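Clarwood House — Furniture and Small Rooms
Gallery 5: The Dressing Table

Posted Feb 9, 2021

The pieces in this gallery come from the upstairs rooms at Clarwood. The house dates from 1826, but most of what is in it now was bought much later, a piece or two at a time. Waltraud Böttcher put together the notes and Finn Seidel checked them against the inventory, where the dressing table is listed as item 105.

It stood in the back bedroom until June, when that room was closed for work on the ceiling. Painted furniture marks easily, and this table has been moved more than most. It is due for a wipe-down and a proper look at the paint before it goes back upstairs.

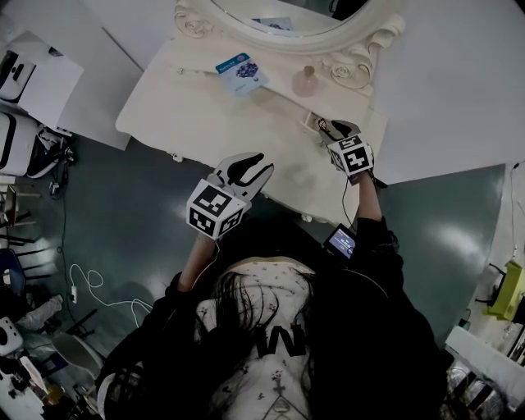 Item 105, dressing table with oval mirror. Cream-white, with carved edges and a small white knob on the front. Two carved roses at the base of the mirror frame. A translucent pink bottle and a blue and white piece printed with berries are on top.

The gray smudges on the front are on the cleaning list. Gudrun Voß will start with a soft cloth and plain water — no polish, no scouring pads. The carved parts get a dry brush first. If the marks stay, they stay until the paint can be looked at again.

Small items from the tabletop are boxed separately and labeled with the table's number. Please do not put them in the drawers of other pieces.

Larger copies of gallery pictures can be ordered from Kojo Korletey at the Clarwood office. Allow up to 200 words for any note you would like added to an entry.

Next gallery: Chairs and Stools
Back to all galleries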